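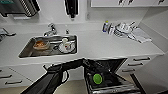
Boglárka Simon spent six years repairing other companies' pedals before she drew her first board for Mudach. Her new design, the Ogilvie, is an analog delay built on bucket-brigade chips, with a longest usable delay of 1,128 milliseconds. Most pedals of the type stop well short of that.

"You can always get more time out of the chips by slowing the clock," Simon says. "The trouble is that the clock drops into the audible range and you hear a whine on every repeat. Then you filter the whine out, and the repeats go dull."

Her answer was to run more chips at a higher clock rate and leave the filters fairly open. The cost is noise, since each stage adds its own hiss. A compressor ahead of the delay line and an expander after it keep the hiss down between notes. Simon set the expander's release by ear over most of a winter, starting in November.

"Too fast and the last repeat gets chopped. Too slow and you hear the noise come up behind it," she says. "I went through 166 settings and wrote them all in a notebook. The one we shipped was near the front."

The second name on the schematic is Zsófia Gulyás, who designed the power section. The Ogilvie takes 9 volts from a standard center-negative supply and doubles it inside for the preamp. Gulyás is strict about which supplies she will recommend.

"It draws 40 milliamps, so nearly anything will run it," she says. "But if you daisy-chain it with a digital reverb, you will hear the reverb's processor in the delay. Use an isolated output. I put that on page one of the manual and people still write to me."

The layout is plain. Time, repeats and mix run across the top, with modulation rate and depth below them, for 5 knobs in all. There is no tap tempo. Simon left it out because the control circuit put a click into the audio path on two prototypes, and moving the ground point cured only one of them. An expression jack on the side controls delay time instead.

Buffered bypass is the default. An internal switch changes it to true bypass, though the repeats then stop dead when the pedal is turned off. Gulyás keeps hers buffered, placed after a Prilletti overdrive and straight into a small combo. Simon runs hers in the effects loop – at line level, with the input trim turned down to the second mark.

The boards are assembled in Fledcombe and calibrated by hand. Each one has four trimmers, and bias is set first, then clock balance, then the two gain stages.

"Please don't turn them," Simon says. "If you do, mark where they were."

A stereo version is on the bench. Gulyás says the two delay lines drift apart as the case warms up, and she has not yet decided whether to correct it.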